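家用手持式夹爪的制作与改进记录（兼答来信）

本文为前一篇选型笔记的续篇，涉及结构、传动、装配及首轮布料操作的情况。前文已就机械臂与手持方案的取舍作过说明，不再重复。来信所询图纸版本问题，统一答复于文末。

一、项目范围

本项目在两处进行。零件打印、切割与攻丝在Praltumberg共享工坊完成；装配、调试和试用均在本人住处。两地之间往来频繁，凡需改动打印件者，通常要等到下一次工坊开放才能落实，进度因此较原计划迟缓。自首版草图至本文成稿，共历两轮完整的重制，局部修改不计在内。

项目的目标限定为：制作一对可由人手持握的夹爪，以双手分别操作，完成日常家务中的布料整理动作，并将动作过程记录下来，供后续编写自动折叠程序时参考。夹爪本身不带电机，开合由操作者手指的动作传递。此项决定曾引起工坊内部若干讨论。Bijan Dehghan主张一开始即装舵机，理由是后续迁移到机械臂时可少做一次转接。本人的意见是先把指端几何定下来，电机暂缓。目前仍按后一种意见执行，Bijan Dehghan保留其看法，并已自行着手绘制带舵机的安装座。

项目总支出为1795克朗，其中耗材占比最大，紧固件次之，报废的打印件亦计入其中。工坊使用费按会员标准缴纳，未单独列支。

二、夹指结构

首版夹指为直杆形。直杆形加工简便，但在平面上拾取薄料时，指身中段往往先于指尖触及被抓物，操作者不得不将手腕抬得很高，久之颇为疲劳。第二版改为弧形，两指自底座向外展开，再向指端收拢，中间留出空腔。空腔的作用有二：其一，容纳被夹起的布料，使其不致堆积于指尖；其二，为传动部分留出位置。

弧度的确定并无严格计算。Azadeh Mazandarani提供了她此前制作木工夹具时留下的一组曲线样板，本人从中选取较接近者，先用硬纸板剪出轮廓，在桌面上比试，再输入绘图软件修整。曲线样板共分大小两套，小的一套对成人手掌而言略显局促，故未采用。

夹指以黑色耗材打印，底座以白色耗材打印。颜色的差异出于库存情况，同时也便于在记录画面中区分活动件与固定件。底座外缘为弧形，与手掌之间的过渡较首版平顺。首版底座的棱边未作处理，连续使用后掌根有压痕，第二版已将外露边缘一律倒圆。

打印方向方面，夹指须侧放。首次打印时曾将夹指竖放，层间结合面恰与受力方向垂直，装配时稍一用力即在根部断开。此类错误在工坊的登记本上已有前人记载，本人事先未曾查阅，应引以为戒。侧放后所需支撑较多，清理费时，但强度满足使用要求。

三、铰接与紧固

各铰接处均以圆头螺钉固定。装配中反复遇到的问题是松紧难以兼顾：螺钉拧紧则转动发涩，放松则使用一段时间后自行退出。Valdis Pärn建议在螺钉与塑料件之间加装薄垫圈，并改用带尼龙圈的防松螺母。照此处理后，转动顺畅程度有明显改善，退扣现象在其后的使用中未再出现。

孔位公差亦需说明。工坊两台打印机所出零件的孔径并不一致，同一文件在靠窗一台上打印，孔径偏小，需以铰刀修整；在靠门一台上打印，则可直接装入。为避免左右两只夹爪手感不同，本人最终将全部活动件安排在同一台机器上完成。此举延长了等候时间，但免去了逐孔修配。

螺钉头部原拟沉入零件表面，以免勾挂织物。试制一件后发现，沉孔处壁厚不足，遂改回外露形式。圆头螺钉边缘光滑，对一般床品尚无妨碍；对针织类或有流苏的织物是否适用，尚待检验，暂不作结论。

四、传动部分

传动部分位于两指之间，零件较小，装配次序有严格要求。须先将内侧连杆与底座连接，再装左指，最后装右指。若次序颠倒，右指根部的螺钉将无法以直柄螺丝刀触及。本人曾因此全部拆卸一次，耗去整个晚间。

连杆最初以打印件制作，受力后有可察觉的弯曲，表现为操作者手指已经到位而指端尚有余隙。后改用工坊余料中的铝条，由Sveva Carbone协助在台钻上钻孔。铝条去毛刺务必彻底，靠近布料通道的一侧尤应以细砂纸打磨。回位弹簧取自一批由Zarei五金铺购得的混装弹簧，规格并无标注，以手感逐一挑选。有读者来信索取弹簧型号，恕无法提供。

五、试用条件

试用对象选定为床上用品，理由较为实际：床品每日均需整理，面积大，质地柔软，且无破损之虞。试用地点即为卧室，未作专门布置，家具与陈设均保持原样。

操作由两个动作构成。先以一只夹爪提住布料一角，使其离开被面；再以另一只夹爪在布料中部或对侧夹取，随后两手配合牵引。两只夹爪各有分工，操作者须适应以夹爪代替手指后触觉的缺失，主要依靠目视判断是否夹牢。
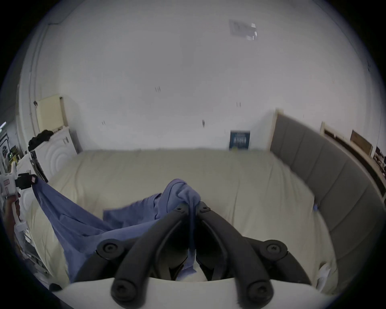 夹爪夹住蓝色布料的一处褶皱，左侧另一手持装置位于布角抬起处。

就中部夹取而言，最有效的办法是让布料先形成一道隆起的褶，再使两指从褶的两侧合拢。布料完全平铺时，指端难以插入其下，勉强为之则容易连同下层被套一并夹起。为此在操作规程中增加了一步，即先以提角的一只手略向中间推送，使布料自然起褶，再行夹取。

布料落入两指之间的空腔，属于设计所预期的情况。然而垂入过深时，松开夹爪后须另行抖出，动作的连贯性受到影响。现考虑在底座内侧加一道斜面，将布料向外引导。该零件已完成绘图，尚未打印。

试用中每一组动作均作登记，登记表共设四栏：布料种类、起始状态、夹取位置、有无误夹。表格式样由Concetta Orlandini拟定。她长期从事档案整理工作，对栏目的措辞要求甚严，曾将本人所写的“基本成功”一语全部退回，要求改为可核对的表述。此后登记一律只写“夹起单层”“夹起双层”“脱落”“未接触”四种，不再使用评价性词语。

截至目前，登记满400组。其中45组登记为“夹起双层”，多集中于布料平铺且未先行起褶的场合。“脱落”多见于夹取位置过于靠近布边者。上述数字仅反映本人一人的操作习惯，不宜据以推断他人使用时的情形。

六、指端衬垫

指端是否加衬垫，是本轮改动中最费斟酌的一项。不加衬垫时，打印件表面较滑，对光面织物的夹持不够可靠；加装衬垫后，夹持可靠，但释放时布料有粘滞感。先后试过自行车内胎剪片、硅胶垫片及砂面胶带。内胎剪片气味较重，不适于床品，首先排除。砂面胶带对织物有磨损之嫌，试用一次即行拆除。硅胶垫片目前看来较为适中，惟背胶在塑料表面附着不久即起边，需辅以机械固定。

Azadeh Mazandarani提出在指端开浅槽，将垫片嵌入，槽的两端收窄以防滑脱。该方案已列入第三版。第三版同时拟将指端加工得更薄，以利插入布料与被面之间。两项改动存在冲突：开槽需要厚度，而插入要求减薄。初步设想是仅在指端后段开槽，最前端保持平滑，具体比例须待打样后确定。

七、记录与后续程序

动作记录的整理工作由旧笔记本电脑承担，采用自编脚本，内部名称为Zatik。该脚本目前只做三件事：按登记表切分片段，核对片段与登记表行数是否一致，将不一致者列出。其功能有限，但对避免张冠李戴甚有帮助。首次运行即查出若干行错位，系本人漏登所致。

后续拟以整理后的记录为依据，编写折叠动作的分步程序，并在工坊的小型机械臂上试运行。该机械臂行程较短，无法处理整幅床单，拟先以枕套及手巾代替。Bijan Dehghan所绘舵机安装座届时将派上用场，其与现有底座的孔位已作核对，需在底座上增开两处过孔。

工坊方面已同意在Vendness工作台旁划出固定位置存放本项目的零件与工具。谨在此向工坊各位同仁致谢，并请使用该工作台者勿将盒内铝制连杆当作余料取用。上月已有一根不知去向，重新钻制颇费周折。

八、装配中应予注意的事项

现将本轮装配中较易出错之处列出，供有意仿制者参考。

打印夹指时一律侧放，支撑清理完毕后再行试装，不得以强力压入。
内侧连杆须最先装配，右指最后装配。
防松螺母拧至夹指可自由转动而无左右晃动为止，随后以记号笔在螺母与零件之间画一道线，便于日后检查是否松动。
铝制连杆两面均应去毛刺。
左右两只夹爪的活动件宜出自同一台打印机。
装配完成后先空载开合，再夹取旧毛巾，确认无勾挂后方可用于床品。

九、来信答复

关于图纸版本。此前发出的图纸为首版直杆形，现已停止维护。第二版弧形夹指的图纸尚有两处尺寸待改，一处为底座与连杆之间的间隙，另一处为指根圆角。修改完毕后将在本站文件页更换，原链接保持不变。已按首版打印者，其底座不能与第二版夹指通用，请勿混装。

关于左手使用。夹爪左右对称，惯用左手者可直接使用，无需镜像打印。

关于能否代为打印。本人无商业打印的打算，工坊亦有规定，会员不得以公用设备承接外单。建议来信者就近联系当地工坊，或将图纸交由打印服务商处理，并务必注明打印方向。

关于为何不选用成品夹具。本人曾试用一款取物夹，其指端为杯状，适于拾取瓶罐，对布料并不适用。况且本项目的着眼点在于指端几何的反复修改，成品件难以满足此要求。

关于儿童使用。两指根部存在夹手的可能，未加防护之前不建议交由儿童操作。防护罩不在第三版计划之内，如有读者已自行设计，欢迎将图纸寄来，经试装后将在文件页注明作者姓名一并刊出。

第三版夹指预计六月打样。届时先更新开槽部分的尺寸，底座斜面另行说明。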